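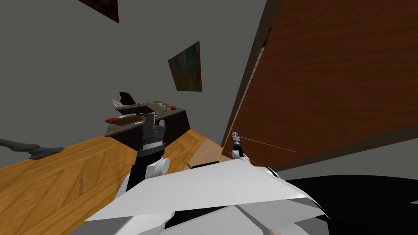 4.3 Teaching a Door Task in the Simulator

Door tasks are taught in Mulleretti, the simulation package supplied with the Plaverden two-arm robot. Complete section 4.2 (arm calibration) before you start. The procedure uses the right gripper on the door. The left arm is held forward and does not take part.

1. Open Mulleretti and load the Ibarra room set. Select a room with a hinged door.

2. Set the view to Head. The torso panels and both arms show in the lower part of the view. The horizon follows the head joint and can be steeply tilted. To level it, press Home on the control panel.

3. Under Guides, turn on Pointer Line. The line is drawn in orange near the right gripper. It is a display aid only and has no effect on contact.

4. Set Step Rate to 200 and Grip Force to 94. Both values are stored with the task file.

5. Move the left arm to a hold position and press Lock Left. Check that the gripper is clear of any counter or shelf. In the head view a gripper can overlap a counter that it is not touching – use the Side view to confirm.

6. Bring the right gripper to the edge of the door at low speed. Stop when the contact indicator on the control panel turns on.

NOTE: If the door already stands away from the wall, record the starting angle with Mark Start. Tasks recorded without a start mark cannot be replayed in a different room.

7. Press Record. Move the door through its full travel, then release it and draw the gripper back 100 mm.

8. Press Stop. Save the task under a new name. Names are limited to 200 characters and may not contain a slash.

9. Replay the task from the start mark. If the gripper slips, raise Grip Force in small steps and record again from step 6.

CAUTION: Do not send a task to the physical robot until it has replayed without a contact fault. Simulated doors have no closer spring unless one is added under Door Properties.

CAUTION: Loose items on counters are simulated as separate bodies. A locked arm that strikes them will not stop by itself. Turn on Arm Guard if the room contains dishes or food items.

4.3.1 Exporting to the Rilta Controller

Select File, then Export, then Rilta. The exported file holds the arm paths, the start mark and the grip settings. Room geometry and guide lines are left out.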